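### 3.2 Surface colour and glare in shared workrooms

The second part of the study dealt with table surfaces. Most guidance on lighting for desk work looks after the lamp and leaves the table to whoever buys the furniture, although a pale top can send a good deal of light back into a person's eyes. We wanted to know whether the people who used the rooms noticed this, and whether they changed how they worked on account of it.

Three sites took part. Buvness and Brimero are shared workshops that rent benches by the month, and Osei is a teaching space with long tables and a mixed group of evening students. All three had swapped their ceiling tubes for LED panels within the two years before our visits. None had changed their tables at the same time, so the older tops were now sitting under much brighter light than they were bought for.

Light readings were taken at sitting height with the blinds down — first over the bare table, then with a matte grey cloth laid across it. The meter was held level and left to settle before each reading. At Buvness the bare-table reading was 1790 lux and the reading with the cloth was 1780 lux, a gap too small to matter. The meter faced the ceiling, and a meter in that position picks up very little of what comes off the table. We therefore gave more weight to the questionnaire than we had planned. 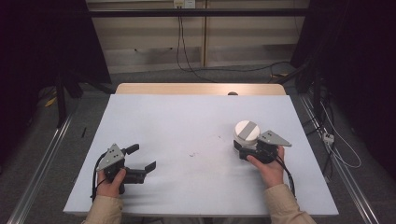
Figure 4. A white tabletop resting on a light wooden table.

The questionnaire asked people to rate eye comfort at the start and end of a session, and to say where they would sit if every seat were free. It was open through September. Answers were grouped by table colour and by distance from the nearest window. People who wore tinted lenses were kept in the sample but marked, and leaving them out did not change the pattern.

Those at white tables rated their comfort lower at the end of a session than those at bare wood, and the difference was largest in the evening. Several wrote that they had put down paper, a cutting mat or a coat to work on. One person at Brimero had brought in a desk blotter from home. At Osei the seats nearest the window were the most popular in every group, whatever the table colour, which suggests that a view outside counts for more than glare when people are free to choose.

Panel colour may also have played a part. The panels at Osei were set to 3000 K, a warmer light than at the other two sites, and complaints there were milder. We can't separate this from the type of work being done. Students at Osei mostly read and wrote, while bench renters did close work with small parts for up to 30 minutes at a stretch.

A fourth site, Flotel, was dropped after its lighting was rewired partway through the visits. Its questionnaires were coded by Ka-ming Chiu along with the rest and are kept with the project records, but they aren't used in the results that follow.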